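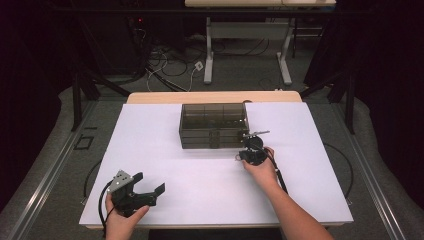

Zundon began shipping its two-hand teaching kit this month, aimed at small shops that want to record manual tasks for robot training without buying an arm first. The kit consists of two hand-held grippers, a cable for each, a recording unit and a license for the company's Vilela software. An operator works through a task with one gripper in each hand, and Vilela stores finger position and hand motion on a common clock.

We used a preproduction set for a week at the company's office in Clallisdale. Most of that time went to small containers with lids and latches, a category that gives conventional pick-and-place programs trouble. One hand has to steady the box while the other works the catch, and the forces are low enough that a light box slides before the latch moves. Tinted plastic adds a second problem, as depth cameras return poor data on translucent walls.

The grippers are comfortable for short sessions. Finger travel is smooth, and the angled tips reach a small latch without the knuckles touching the table. Weight sits forward of the palm, and after an hour the wrist notices. Kiyoshi Kobori, who led the mechanical design, said a lighter mounting plate is being tested but would not give a date.

Cables are the weak point. Each gripper is tethered, and on tasks that cross the hands the lines drag over the work surface. We lost several recordings to a snagged cable before routing both lines back along the forearms. Zundon has no wireless version planned.

Vilela is plain and quick. A session of 200 recordings loaded without errors, and bad takes can be trimmed or dropped from the keyboard. Export is limited to two file formats, and neither keeps operator notes — a real omission for anyone sorting failed attempts by cause.

Ginevra Mancuso, a process engineer at the contract packager Ridavton, has had an early set on trial. Her main complaint was calibration, which must be repeated each time the recording unit is powered down. "It's a short routine, but it comes at the start of every shift," she said.

The kit is sold direct. Replacement fingers are available in pairs, and cables can be ordered separately.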